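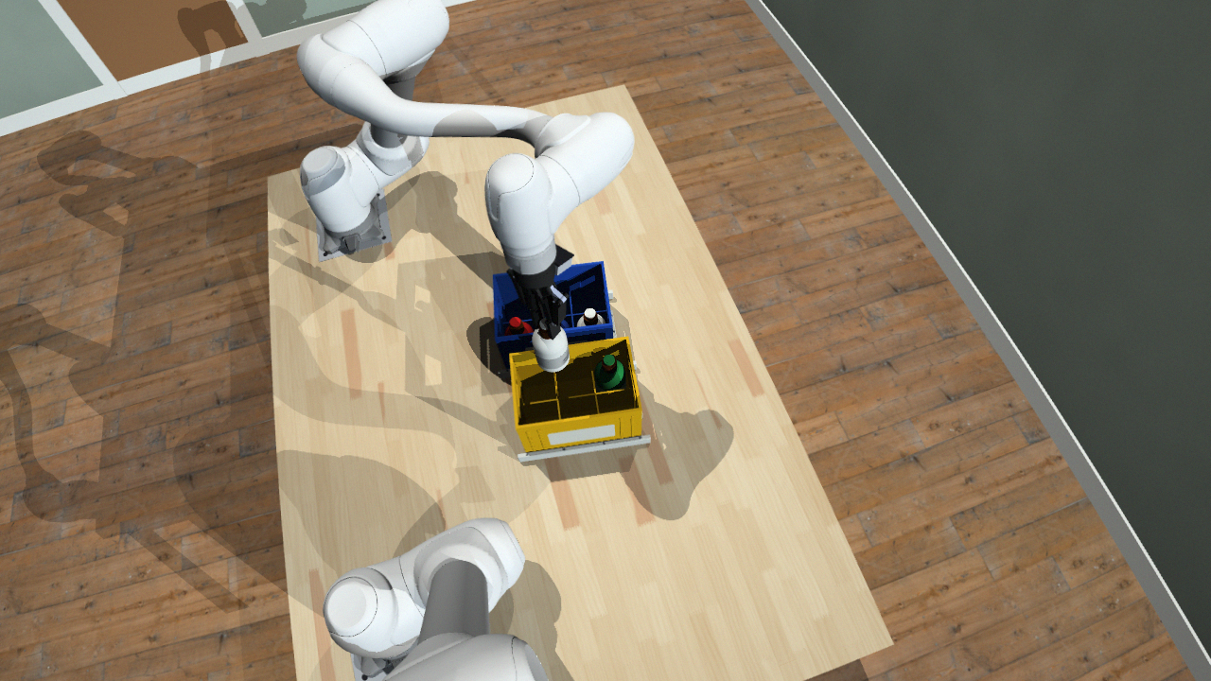

Figure 4. Rendered view of a wooden table with two white robot arms and two bottle crates.

4.2 Practice habits of returning players

The second part of the study concerns adults who had played the guitar in the past, had stopped for at least two years, and had taken the instrument up again before joining the survey. Invitations were sent to 500 members of the Carnau and Bemcombe music school mailing lists. Of these, 326 agreed to keep a practice log. The log asked for the length of each session, the kind of guitar used, the material played, and a short remark in the player's own words. Players could fill it out on paper or online, and were free to change from one to the other.

A total of 3,485 entries was received. Entries that gave no session length were kept for the analysis of material and left out of the analysis of time. Two players at Bemcombe used a single log for themselves and a family member. Their entries were removed, as it was not possible to tell the two hands apart.

Session length was shorter than the players had expected of themselves. On the intake form, most said they planned to play for an hour or more at a sitting. In the logs, sessions of that length were uncommon outside the first week, and many entries describe a single song, a few scales, or a check of the tuning before the guitar was put back on its stand. These short sessions should not be treated as failed long ones. Players who logged many of them were more likely to still be playing at the end of the study than players who logged a few long ones with wide gaps between.

Where the guitar was kept had a clear link to how often it was played. Players who left the instrument on a stand or a wall hook logged more sessions than those who kept it in a case. The same pattern appeared for electric and acoustic guitars, although it was weaker for electric players who also had to set up an amplifier. Several remarks mention the cable. One player wrote that the amplifier was "one floor down from the guitar, and so am I, most evenings." Those who owned a small practice amplifier with a headphone output played later in the day than the rest of the group.

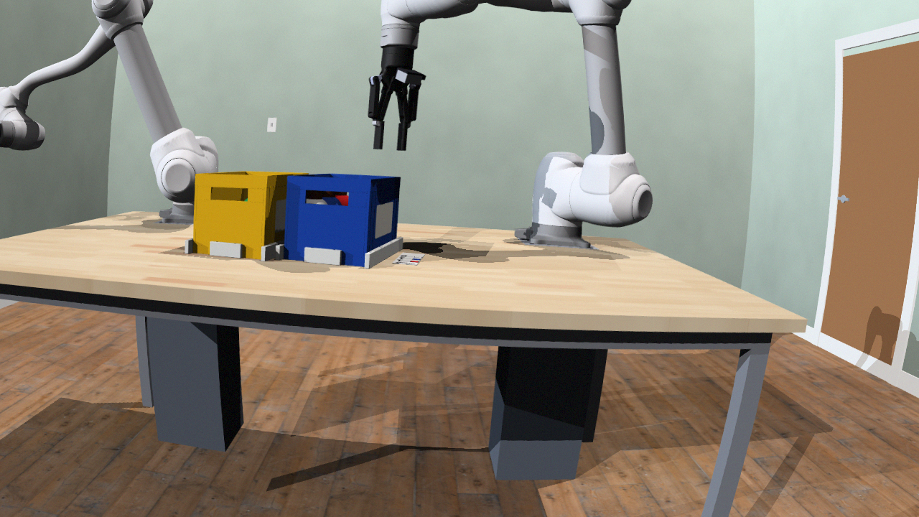 Material was coded by Kausar Chaudhry using the Wurnska list, which sorts entries into songs learned before the break, songs learned after it, exercises, and free playing. The list was made for piano students and needed two changes. A separate code was added for riffs and other fragments played without the rest of the song, and the code for sight reading was dropped because too few players used written music. Tablature was counted under the song to which it belonged.

In the opening weeks, old songs took up most of the time. Players went back to pieces they had known well, often from their teens, and many remarks compare present skill with past skill. The comparison was seldom kind. Sore fingertips, slow chord changes, and trouble with barre chords come up again and again. By March the share of old songs had fallen and free playing had grown, and the remarks had turned to other subjects, mainly tone, string choice, and the time left before bed.

Sixty-eight players stopped sending entries before the end of the study. A short letter was sent to each of them. Among those who answered, the most common reason given was work, followed by pain in the fretting hand. A smaller group reported that they were still playing and had simply grown tired of the log. For this reason the figure for players leaving the study should not be read as the figure for players giving up the guitar.

The state of the instrument was not part of the first design. It was added after the pilot at Aubert, where it was found that some guitars had not been restrung since before the break. Old strings, high action, and worn frets make an instrument harder to play, and a player coming back to it may take this for a loss of skill. Players who had their guitar set up by a repair shop in the first month rated their own playing higher in the second. The group was small, and players who pay for a setup may also be the more determined ones, so the result is given here with caution. It is taken up again in Section 5.1, together with the answers on lessons.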